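Clistano Shallow Bin, Clear Teal
Item 1788
Sold by Skollside Home & Workroom

A low plastic bin for folded cloths, napkins, hand towels and other flat things that slide around in a drawer. You can see what's inside without lifting anything out, and the low sides make it easy to reach in from any direction.

The corners are rounded, so there are no tight angles for lint to collect in. A raised rim runs around the top and gives you something to grip when the bin is full. The plastic is tinted but see-through — you can tell a dish towel from a dust cloth from across the room.

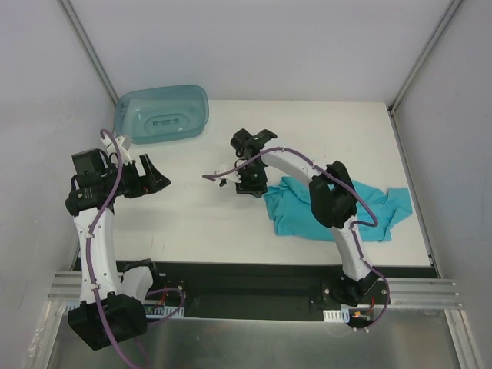 For cloths, fold in thirds and stand them on edge. They stay put better that way than in a flat stack, and you can pull one out without disturbing the rest. Thin cotton can be folded once more. Bulky bath towels don't belong in this size; see the Harnon deep bin, item 397.

Wash by hand in warm water with dish soap and dry with a soft cloth. Do not use scouring pads, which will cloud the plastic. Not for the oven or microwave.

Sold singly or in a carton of 8. Cloths are not included. The Haslinger cotton cloth is listed separately as item 139.

Customer note, Oct 13, 2020
"Bought one for the linen shelf and went back for a carton in the same color. I would like a lid for it, but otherwise no complaints." — Remigiusz Sowa

Reply from Skollside: There is no lid for the shallow bin at present. Carton orders placed before noon ship the same day.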